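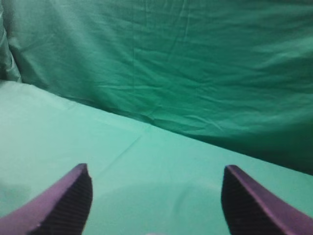 3. Equipment Plan and Budget

The Flerkasach project was given 3,525 dollars for its second term. The arm and controller are on loan from the department and are not charged to us. Everything else at the cell has to come out of this amount.

The largest item is a spare gripper. Ruker quoted 1,576 dollars with a delivery time of 8 weeks. Grudisitz was cheaper, but its mounting plate does not match our wrist flange, and an adapter would add length to the tool. We chose Ruker.

Grip pads are treated as a consumable. The plan allows for 12 pairs, ordered together to save on shipping.

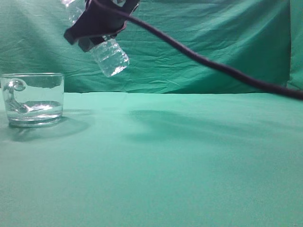 Pouring tasks add costs that the first budget left out — mainly cable covers, a drip tray and a second set of cloths. Glassware is bought locally and replaced as needed. A scale for measuring poured volume was requested from the Vishwakarma lab, which has two.

Orders must reach the purchasing office by 14th November. Any money left after that date is held for pads.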